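On the bench: the Resby soft-pick kit

Readers with long memories will recall that in August we promised a look at the Resby, the small arm and gripper kit that Hasaden has been advertising to anyone with a food counter and a spare corner. We have now had it for long enough to form opinions, some of them printable.

The box holds an arm, a pair of fingers, a wrist camera, a power supply that gets warmer than we would like, and a manual translated by someone in a hurry. "Please to embrace the base firmly" means bolt it down. We embraced it with four bolts and it has stayed put.

Hasaden sells the kit on its handling of soft things, so soft things are what we gave it. The job in the picture is the one we set most often: a small squashy cube, a dish, and the request that the first should end up in the second. A child of three would manage this and then eat the cube. The Resby takes its time, thinks, moves a bit, thinks again, and on a good morning does it very nicely indeed. On a bad one it nudges the cube along the bench like a cat with a bill to settle.

Most of the trouble was grip. The factory setting is meant for something sturdier than jelly, and we turned it down twice before the cubes kept their shape. The setting lives three menus deep, under "Comfort". Stistosov, who make the fingers, sell a softer pair separately, and we suspect most buyers will end up with those.

The camera is the best part. Sitting at the wrist, it sees what the fingers are about to do, and so do you, on a screen, with time to wince.

As to money, the kit is 1797 pounds. Add the softer fingers and the Sastry software licence, without which it can do little beyond wave, and you are at up to 3000. The licence runs for a year. Sastry's reminders start well before that.

Would we buy one? For a teaching room, yes. For a sweet shop in December, we would hire a teenager. The loan unit goes back next month, minus one bolt, which is under the bench somewhere.

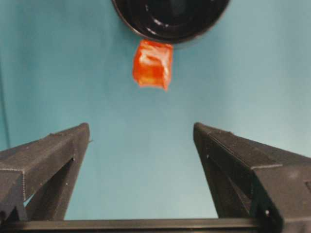 Issue 3161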